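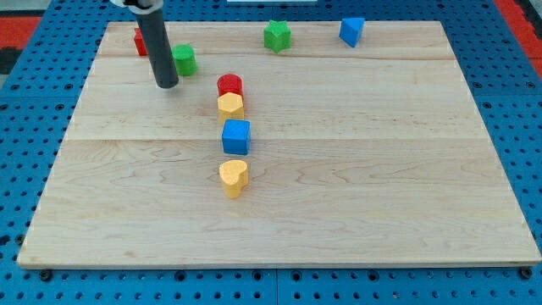

Oiling the boards again

29th August

I do the kitchen boards twice a year, once at the end of winter and once in October if they look like they need it. They usually do by then. This year I put it off for a few weeks while the laundry was being painted.

The maple one takes the most oil. It gets used every day for bread and onions and it goes pale and a bit furry along the seams when it's been left too long. The small camphor laurel board hardly needs anything. I give it a wipe with whatever is left on the rag.

For years I used the food-grade mineral oil from Pimer, in the 200 ml bottle. The shop in Gastia stopped stocking it over summer and the bloke at the counter put me on to one called Suledero, which is oil and beeswax already mixed. It cost 18 dollars, so dearer, but the tin is a decent size. It's thick in cold weather. I stood the tin in a bowl of warm water until it loosened up and then it spread all right.

What I do is wash the board the night before and stand it on its edge to dry. In the morning I go over it with 180 paper, then 240, always along the grain. Wipe the dust off with a damp cloth and let it dry again. Then oil, both faces and all four edges, leave it a few hours and rub off what hasn't soaked in. The end grain gets a second go. I used to skip the underside and that was how I ended up with a cupped board that rocked every time I cut a pumpkin.

I also had another look at the crack in the old round board, the one that came with the house. I glued it last year and it's opened up again at the same spot. I could take it to Van Wyk and have it cut down and rejoined, but they quoted me 196 dollars for a similar job on a tabletop leaf, and I can't see a breadboard coming in much under that. For now it's living under the pot plants on the back verandah.

Rags: I hang them flat over the fence until they're stiff, then they go in the bin. Mineral oil isn't the worry that linseed is, but I've got the tung oil out for the axe handles this week as well and I don't want to be sorting out which rag is which.

Still to do are the handles, the two wooden spoons that have gone grey, and the rolling pin - which I've never oiled at all and probably should.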